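Display Legibility Program: Interim Progress Report to the Ristoter Fund
Submitted by the Skolberg Project Office, 2019-11-16
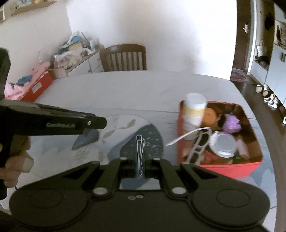

The reading room supervisors at Clilholm asked in their written response to the last report whether sharper screens would make any difference to patrons who already enlarge their text, and whether the money might be better spent on larger monitors. The project office has taken this point into the second stage of testing, and the first results are given under Findings.

Purpose of the grant
The Ristoter Fund supports the replacement of older monitors at public computer stations in the Clilholm and Skolberg branches. The grant also covers a comparison of screen sharpness, brightness and text scaling, so that future purchases can be based on what patrons find readable at a normal desk distance.

Work completed in this period
All 15 trial stations are now in service. Each has a high-density panel and runs at twice the normal text scale, so that letters keep the size they had on the old monitors but are drawn with four times as many pixels. Two older monitors were kept at each branch for comparison.

Patrons were invited to fill in a short form at the end of a session. The office received 834 forms, of which 439 came from Clilholm and the remainder from Skolberg. Forms were accepted in paper only during the first weeks, as the online version did not save the station number. That fault has been corrected.

The Camenzind catalog software was updated on every trial station. The earlier version did not follow the system scaling setting and showed menus at half their proper size. The update fixed the menus, but toolbar icons still look soft because the supplier has not yet delivered them at the higher resolution.

Findings to date
Patrons who read long documents rated the new panels well above the old ones. Those who used the stations mainly for video or for printing forms reported little change.

On the question from Clilholm, patrons who enlarge their text did notice an improvement, mostly in thin typefaces and scanned newspapers. Several of them also asked for a larger screen. The two requests do not conflict, but a panel that is both larger and sharper costs more than the present budget line allows — the office will price this option separately.

Glare remains a problem at the Skolberg window desks. Matte filters were tried and withdrawn, as they gave white backgrounds a grainy look.

Budget
Spending is within the approved amount. Cable replacement cost more than planned, and the difference was met from the installation line. No transfer between grant categories is requested.

Next steps
Testing of larger panels will continue until February. The office will then submit its purchase recommendation, together with the full table of form responses by branch and the revised settings guide for branch staff. Delivery of the remaining Camenzind icons is still awaited, and the Fund will be notified when a date has been confirmed.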